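Courses > Housekeeping Practice > Unit 7 > Handout: Cups and Mugs

Unit 7: Checking and Washing Mugs
Instructor: Prodromos Antoniadis

Read this before the 12th June session. Bring the Lirna worksheet.

Most mugs come back to the counter with something left in the bottom. Look straight down into each one before you sort it. Coffee grounds and tea dust settle on the floor of the mug, and single specks can stick to the wall near the rim, where a quick rinse misses them. A pale, glossy glaze shows specks well but also throws back the light, so tilt the mug and look again.

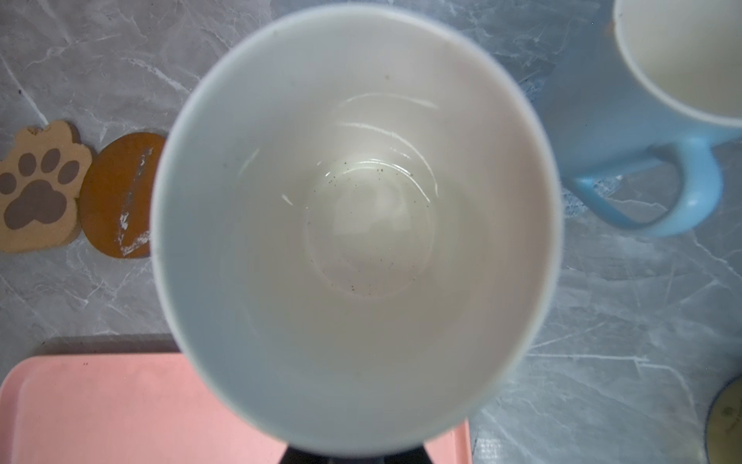 Rinse under running water first, then wash with a soft brush. Work from the bottom up to the rim and finish with the handle. Do not use the scouring side of a pad on glazed ceramic. Soak no longer than 4 minutes. Stand mugs upside down on the rack.

Coasters are done last. Wipe cork and wood with a damp cloth and never soak them. Scratched coasters may stay in use if the surface is clean. Plastic trays are washed on both sides, including under the rim.

For next time: Aubert reader, page 62, on stains.

Contact: Dokon Building, Room 2624 | Back to top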